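# Arm faults out mid-pull on cabinet doors: quick fix

Notes for the Fostum sim, door task. Typing this between runs.
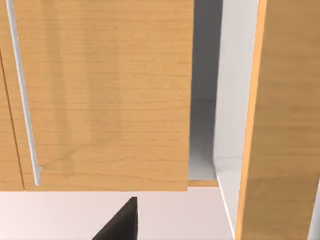
Kvido Koubek wrote back that it isn't the grip force, he already tried more and the fault just comes sooner. Check the hinge axis first, he said.

He's right. Symptom: finger closes on the bar, door moves a little, then joint 4 trips and everything stops. Log says overload. Misleading.

What's going on: the planner pulls in a straight line. The door wants an arc. Handle fights the finger, torque climbs, trip.

## Fix

1. Stop the run. Don't just clear the fault and hit resume, the arm jumps.
2. Back the gripper off by hand, low speed. Well clear of the door edge before you rehome.
3. Open the door config. Look at `hinge_side`. Ours was set left for every door, copied from the old Nenham file. Wrong for half of them.
4. Set it per door. Save, then reload the scene (restart alone dosen't pick it up).
5. Torque limit back to default. If somebody bumped it to hide the fault, undo that now.
6. Run 2 slow pulls, watch the joint 4 trace. Should stay flat.

Still tripping? Handle slant. If the wrist comes in square to the world and the bar isn't, you get a side load. Match the wrist to the bar, try again.

Do not take this to the real arm untill the slow pulls are clean. Same config file gets loaded on both.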